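Teaching a robot when to let go

Sheyla Mosquera spent most of her first year at Enix trying to get robots to pick things up. She has spent the time since then on the other end of the job.

"Everybody measures the grasp," she says. "You get the bag in the fingers and you write down a success. Then you try to put the bag somewhere, and it hangs off the finger, or it folds under itself, or the arm pulls it back out. We were counting those as successes."

Her project, called Vendorier, looks at how a robot moves soft packaging between containers. The method is simple to describe. A person guides the arms through a task while cameras at the wrists and head record it. A model is then trained on the recordings. Mosquera's change was in how the recordings are cut up. Her group marks the release as its own stretch of the task, starting before the fingers open and ending after the hand has backed away. 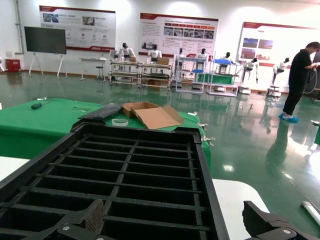 The group collected 3000 recordings for the first round. Mosquera says the number matters less to her than how they were spread out. Early on, the operators all did the task the same way, and the model learned that one way and not much else.

"If the crate was turned a little, it had no idea," she says. "So we wrote a sheet. Turn the crate. Move the box. Start with the arm too high. Start with the bag already twisted. People found it annoying, and I understand that, but the recordings got a lot more useful."

She also asked operators to leave their mistakes in. If a bag slipped, they were to keep going and fix it. Those recordings used to be deleted. Now they are kept and labeled, and the model gets to see what a recovery looks like.

Thin plastic bags remain the hardest item on her list. They change shape every time they are touched, and light shines off them in ways that confuse the cameras. 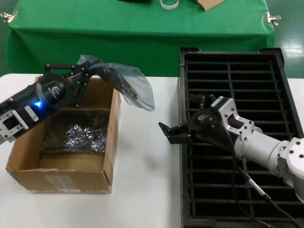
To test the method, the group trained two models on the same recordings, one with the release marked and one without. Each got 200 tries at moving a bag into a crate. The model without the marks left 13 more bags hanging over the rim or stuck to a finger than the other one did.

Mosquera is careful about that result. "It's a real difference, but it isn't a huge one," she says. "I would like to see it on another robot, with other hands, before I say much more."

She is also clear about what did not work. An attempt to have the software find the release by itself, from the finger positions alone, was dropped after 2 months. The fingers open slightly at many points in the task, and the software marked nearly all of them. A person still goes through every recording and sets the marks, and it is slow work.

The next round will be run together with Dadov, a smaller group that works on grippers. They plan to start in September with the same task and the same sheet of instructions. Mosquera wants to add paper envelopes and padded mailers after that.

"Those should be easier," she says. "I said that about bags too."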